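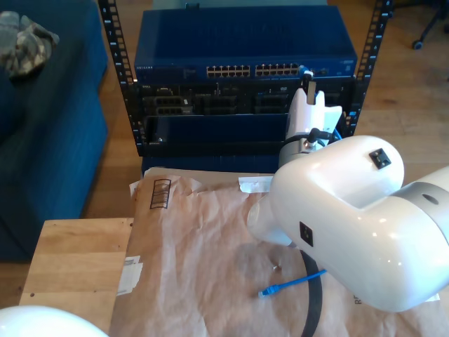
Fallside trade counter to sell small open network racks ready built

Plindusell opens orders for its Kiltau rack, with deliveries to begin in March

December 27, 2019

Plindusell, the network fittings supplier based in Fallside, has opened orders for the Kiltau, a small open rack for home offices, shops and village halls. Buyers can have it as bare parts or built to their own list at the company's workshop and sent out ready to plug in.

The Kiltau is meant for places where a full cabinet would be too big and a shelf in a cupboard has stopped being enough. It has open sides, so cables can be reached without taking off panels, and it will stand on a desk or a strong shelf. The assembled rack is 630 mm high.

A black open rack with a blue NETGEAR switch at the top and a black patch panel row below it shows the sort of layout Plindusell has in mind. The row holds three port modules, and there is an empty dark blue shelf under it. The rails have square mounting holes with small printed numbers beside them. When a customer rings to say where a part should go, these numbers save a good deal of time on the phone.

Customers who choose the built option fill in a one-page form. It asks what equipment is going in, which way up the rack will be loaded and which side the power comes from. Plindusell will fit a switch supplied by the customer or order one in. Patch leads are cut to suit the layout and labelled at both ends. Orders are built and sent out within 14 working days of the form being agreed.

Racks will go out wrapped in brown kraft paper inside a double-walled box. The company stopped using loose foam fill last year after complaints from installers, who were finding bits of it in ports and fan vents. Paper takes a little longer to pack, but it can go straight into household recycling, and it makes a clean surface to work on when the rack is unpacked on someone's table. Plindusell asks customers to keep the box until everything has been switched on and checked.

The first batch will be 700 racks. Part of it has been set aside for Caldeira, the installation firm that tried early versions in small offices and sent back notes. Two changes came from those notes. The bottom shelf now has a lip at the back, and the screws are all one size - the early version used two sizes, and they were easily mixed up.

Each rack comes with a 3 year guarantee on the rails, shelves and fixings. Switches and other powered equipment are covered by their own makers. Extra shelves, blank plates and packs of cage nuts can be bought separately, and existing customers can use their trade account as usual.

Orders can be placed at the Fallside trade counter or by post using the form in the current price list. The counter is closed for the New Year holiday and forms received during that time will be dealt with in the order they arrive. Deliveries begin in March.

About Plindusell

Plindusell supplies racks, patch panels, cable and fixings to installers and small businesses. Its workshop and trade counter are in Fallside.

Press enquiries should be sent to the Plindusell office, marked "Kiltau".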